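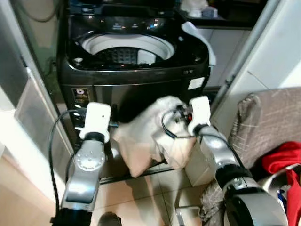
Chapter 12
Reception Towns: Planning for the Displaced

Key terms
Target area
Reception area
Billeting survey
Mass care
Host ratio
Paper capacity

12.1 Introduction

Most histories of American civil defense in the 1950s are written from the point of view of the large city. The city was where the bomb was expected to fall, and it was where the sirens and the wardens were concentrated. By the middle of the decade, however, many planners had come to doubt that people in the center of a city could be protected by sheltering in place. The hydrogen bomb had enlarged the area of expected destruction beyond what basements and subway stations could answer. Evacuation was put forward as the alternative, and evacuation required somewhere for the evacuees to go.

This chapter deals with that second half of the problem. A reception area was a county or group of counties, outside the expected zone of heavy damage, that was assigned to receive people from a target area. The people who lived there were asked to take in strangers for an unknown length of time. They were also asked to do most of the planning themselves, with limited money and with guidance that changed as official thinking about fallout changed.

The main case used here is Listamard County, a farming county with one railroad town, Prekitz, and a number of smaller settlements along the Sandu River. Its planning file is unusually complete. The county kept drafts as well as final plans, along with survey cards, correspondence with the state office, and the minutes of its civil defense council. The case should be read as an example of a process. Counties differed widely in wealth, in road access, and in how seriously they took the assignment, and Section 12.5 returns to the question of how far the findings can be extended.

12.2 From Shelter to Movement

Early postwar civil defense drew heavily on the experience of the Second World War. Air raids in Europe had destroyed parts of cities and left other parts able to send help. Local firefighting, rescue, and first aid were therefore at the center of the first plans. Evacuation appeared in them, but mainly as a measure for children, hospital patients, and people whose homes had been lost.

Two developments weakened this model. The first was the increase in the yield of nuclear weapons, which made it less likely that one part of a city would be in a position to assist another. The second was the extension of radar warning, which seemed to offer several hours' notice of a bomber attack. If there was time to move, and little chance of surviving in place, then movement appeared to be the reasonable policy.

The reasoning depended on warning time, and warning time was not a fixed quantity. Long-range missiles would later reduce it to minutes. Fallout raised a separate difficulty. A county that lay outside the blast area could still lie downwind, and evacuees on an open road had less protection than people in an ordinary cellar. Both objections were known before evacuation planning was given up. Plans continued to be written for some years after the assumptions behind them had come into question, partly because local offices had already been told to produce them and had no instructions to stop.

12.3 The Reception Assignment

A reception county normally received three things from the state: the name of the target area it was to serve, the roads by which evacuees were expected to arrive, and an estimate of their number. The estimate was usually expressed as a host ratio, meaning the number of evacuees for each resident.

Listamard County was assigned a host ratio of 2. For every person living in the county, it was to plan for two more. The state office reached this figure by dividing the population of the target area among the counties within a day's drive and adjusting for road capacity. It took no account of wells, kitchens, or the number of doctors. The county council noted the omission in its first reply and asked whether the ratio could be revised after a local survey. The state answered that the survey should be carried out and the ratio kept.

This exchange shows a feature common to the period. Figures moved downward through the system more easily than information moved upward. A state office had to place the whole population of a target area somewhere, and a reduction granted to one county became an increase for its neighbors. Local objections were often filed without being disputed.

12.4 The Billeting Survey

The billeting survey was the basic tool of reception planning. In Listamard County it was carried out in April, before the spring field work took up most of the available labor. Survey workers visited houses and filled in a card for each one. The card asked for the number of rooms, the number of residents, the source of water, the type of heating, and the number of additional people the household was willing to take.

The last item caused the most trouble. Some householders gave the number of spare beds. Others gave the number of people who could lie down on the floor, and a few declined to answer. The card did not separate willingness from space, and the council could not tell afterward which of the two had been recorded. In Prekitz, where the survey was most thorough, 411 cards were returned. Many carry corrections in a second hand, nearly all of them upward.

Public buildings were listed on a separate form. Schools, churches, and lodge halls were rated by floor area, with a standard allowance per person. The largest single entry was the Kuvico grain warehouse beside the railroad yard, which was rated for 1,000 people. The form shows that the building had a concrete floor and a loading dock. It does not say how the building was to be heated, what was to be done with the grain, or whether the company had been asked. A letter from the company, dated after the plan had been approved, indicates that it had not.

The warehouse is a clear instance of paper capacity - space that exists for planning purposes but could not be used as the plan describes. Paper capacity was seldom the result of deliberate deception. It came from the need to make totals agree. Once the host ratio was fixed, the council had to find enough places to match it, and floor area was the one measure that could be expanded without spending money.

Water received less attention than space, although it was the tighter limit. The Prekitz waterworks drew from the Sandu River and had little reserve in late summer. A draft prepared by the county engineer's office estimated that the system could supply the town and around half of the evacuees assigned to it, provided that no large industrial user was operating. The final plan left out the estimate and replaced it with a sentence stating that water would be conserved.

12.5 Using Local Plans as Evidence

Civil defense plans are easy to misread. A finished plan describes arrangements in the present tense and gives the impression that people, vehicles, and supplies were standing ready. In most counties they were not. The plan was in the first instance an administrative product, required by a higher office and judged by its completeness.

It does not follow that such documents are worthless. They record what local officials believed they would be held responsible for, and they show which residents were counted and which were left out. Seasonal farm workers do not appear in the Listamard survey at all, although they made up a large part of the county's population for several months of each year. Their housing was not rated for billeting, and they were not included in the base to which the host ratio was applied.

Drafts are generally more useful than final versions. Where both survive, the student should compare them line by line and ask what was removed, at what stage, and at whose request. Where only the final version survives, figures that agree too exactly should be treated with caution.

The following section takes up mass care, the feeding and registration of evacuees who could not be placed in private homes, and begins with the kitchen inventory of the Prekitz schools.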